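Moved to Traltville in December, how do I get on the trash pickup list?

posted by flatfoot_258

Hi all! We're renting a place off Qudah Road and I still can't figure out who picks up our trash. The landlord said "the city does it," the city told me to call Flollell Hauling, and Flollell says our street isn't on their route. Meanwhile I've got 4 bags in the garage and my husband is getting cranky about the smell. Has anyone on the east side gotten this sorted?

mudroom_mo

Ugh, we went through this too! East of the creek it's Vulitz Disposal (the city never updated its list). Call them and ask for a "new occupant" form. You'll need your lease or a utility bill, and they charged us a $32 cart deposit. They can take up to 4 weeks to bring the cart, so I'd ask about tagged bags in the meantime. We put those out for a while and they got picked up fine.

porchlight532

just take it to the transfer station, its open saturdays

gravy_boat

Mo is right about Vulitz, but check your water bill first. Ours had a trash fee on it, and I was paying twice for months before I noticed! The billing office took it off once I brought in both bills, and they were pretty nice about it. Bring copies though, they kept mine.
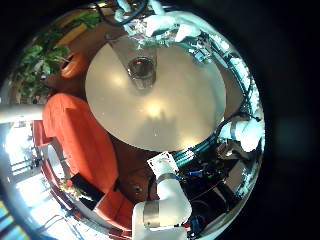 Posted by gravy_boat, March 16, 2020
Filed under Home & Utilities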